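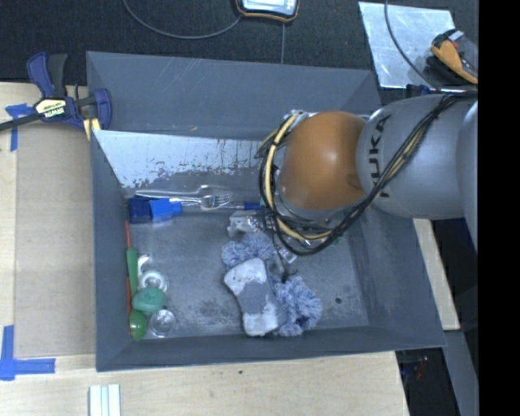
Gollau Robotics Club – Members' Forum

Bin picking challenge > Clutter bin, build thread

Page 1 of 1

tapsell_rl
Club lead
Posted 19:42

Evening all, and thank you so much to everyone who stayed behind to help get the bin set up, it really did make a difference and I was home in time for tea for once!

For those who couldn't make it, the mixed bin is now ready to practise on. Fork and the long spoon-ish thing along the back, the fluffy clumps and the crinkly wrapper out in the middle, the long green handle and the other odds and ends down the left wall. I've tried to keep to what the rules call "household clutter", which as far as I can tell means whatever was in the kitchen drawer plus whatever was under the sofa.

The challenge itself hasn't changed. We get 60 minutes on the day and every item that ends up in the right tray scores. Anything dropped on the table loses points, and anything dropped back in the bin can be tried again. We have until December to get good at it.

What I'd like from this thread is opinions on picking order please. At the moment Gruloron (our planner, for the newer members, and no, I didn't choose the name) simply goes for whatever it is most confident about, and I'm not sure that's the cleverest way of doing it.

Ruby-Lee

musyoka_m
Member
Posted 20:05

Lovely to see it all laid out, thanks Ruby-Lee.

My vote is soft things first. The fluffy ones and the sock thing in between them are lying across each other, and as long as they are there the planner thinks they are one big lump. I went back over the log from my last practice, 2749 lines of it (I made a pot of tea first), and most of the bad grasps were the planner aiming for the middle of a lump that was really more than one item. Clear those and the floor in the middle opens up nicely, and then the arm has room to come at the hard things from whichever side it likes.

I know it feels wrong to spend the early minutes on the awkward stuff, but I do think it pays off.

Musyoka Muriithi

pickle_and_pip
Member
Posted 20:31

Hello both. I'm going to disagree a bit, sorry Musyoka!

Soft things are the ones we are most likely to pick up in pairs, and a double pick scores nothing at all under the rules. If we start with them we could burn ten minutes and have nothing to show for it, and I remember how flat everybody felt last year when that happened. I'd much rather we banked some easy points. The clear cup on the left I would leave till the very end, mind you, as the depth camera has never once liked anything see-through. Same goes for the wrapper.

So mine would be: the chunky green and blue bits, then the handles, then the fluff, then the shiny and clear horrors.

oldgregor57
Member
Posted 20:48

Can I put in a word about the cutlery, as the person who has been fighting with it since the summer? The fork is overlapping the other one, both of them lying flat, both silver on a grey floor that's all scuffed and pale in places. It's about the hardest thing in the whole bin and neither of you has mentioned it.

I don't think order matters half as much as approach angle. A fork lying close to the back wall needs the wrist turned so we come down along the wall, and with the cables looped round the joint as they are, I'm never happy asking for a big turn. I've always been told a cable run should have enough slack for the full wrist movement and I would like to see that checked slowly, by hand, at low speed, before we let the planner loose on that back edge.

tapsell_rl
Club lead
Posted 21:02

Good point about the cables, Gregor. Low speed check goes on the list for next session, and nobody is to run anything along the back wall until it's done. I'll put a note on the whiteboard as well, for those who don't read the forum (you know who you are).

On the order question I can see both sides. Pip is right that double picks are a killer. But the Pawlak tray has the little scale under it, so couldn't we weigh what's in the gripper's tray after each pick and simply put it back if it's too heavy?

musyoka_m
Member
Posted 21:20

We could, but fluff weighs next to nothing! I tried it with the cotton wool balls in the autumn and the reading hardly moved between one and two. It would be fine for telling a fork from two forks.

I've been meaning to say as well, I had a go at the segmentation over the weekend using the Vomau training pictures. There are 1595 of them and hardly any have soft items touching each other, so it's no great surprise the model struggles. If a few people could each spend half an hour outlining the fluffy things in our own pictures, I think we would see more improvement from that than from any amount of arguing about order. I'm happy to sit with anyone who hasn't done the outlining before. It's quite soothing once you get going, a bit like colouring in.

pickle_and_pip
Member
Posted 21:26

Put me down for that. I still think easy points first though :)

sunny_side_jo
New member
Posted 21:50

Hi everyone, I only joined at the last session so please be patient with me! Is the bin going to be arranged the same way on the day? Because if it isn't, I'm a bit confused about why we would choose an order at all. Wouldn't it be more useful to have a rule, like "pick whatever has the most space round it"?

Also what is the bar clamp on the corner for, and am I allowed to take it off if I need to get at that side?

oldgregor57
Member
Posted 22:03

Welcome Jo! Please leave the clamp alone. It stops the bin from shifting if the arm nudges a wall. If the bin moves even slightly the calibration is out and somebody (me) has to do it all again. If you need to get in that corner, give me a shout and we'll sort it between us.

And your idea about space is a good one, better than mine.

tapsell_rl
Club lead
Posted 22:15

Hello Jo, and no need to apologise, it's a very sensible question. The layout will be different on the day, the judges tip everything in from a box, so you are quite right that a rule is what we need. When Pip and Musyoka say "soft first" or "hard first" they do mean as a rule, but yours would sit on top of either quite happily.

How about this then. We do 3 runs of each at the next session – Musyoka's way, Pip's way and Jo's way – and tip the bin out fresh before each one. Whoever isn't driving keeps the score sheet. Gregor does his cable check before any of it. If people could bring a few more odd items from home that would be a help too, nothing sharp and nothing you want back in a hurry.

musyoka_m
Member
Posted 22:19

Happy with that. Nine runs is a long evening, so I'll bring flapjacks.

pickle_and_pip
Member
Posted 22:24

Raisins or no raisins?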